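Replacing the thermal paste on an older desktop

Shut the computer down, unplug it and hold the power button for 8 seconds. Lay the case on its side and take off the panel. Unscrew the cooler a little at a time, going corner to corner, then lift it straight up.

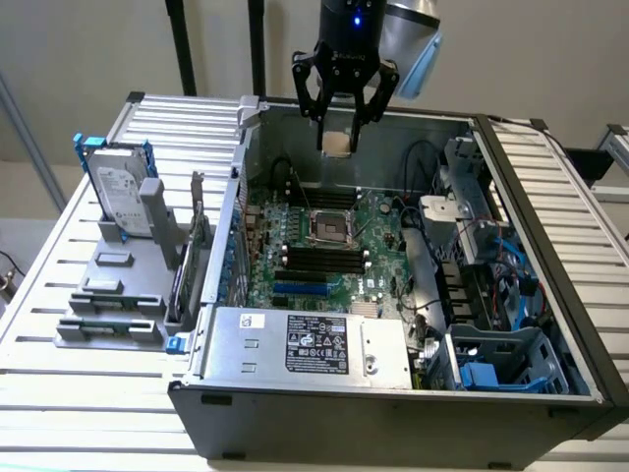 Tower on its side, socket frame open.

Wipe off the old paste with a lint-free cloth and alcohol. If you take the chip out – you don't have to – match the corner marks when it goes back in. Put a small dot of paste in the center and refit the cooler.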